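Home | Syllabus | Handouts | Labs | Contact

Ayala Culinary Program, Narkville Campus
Pantry Storage, Handout 3

Shelf stable food is grouped by container before it goes on a shelf. Tall canisters go to the back and at one end. Flat tins go in front or lie on their sides until they are sorted by size.

Leave open space on the board for new stock. Check rims and pull tabs for dents, and set damaged tins aside.

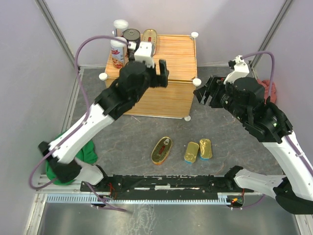

Oval tins roll less than round cans but take up more width. Write the date received on the lid in marker. For lab, bring your stock sheet filled in to line 3.

Contact: Room 400, ext. 2243 | Back to top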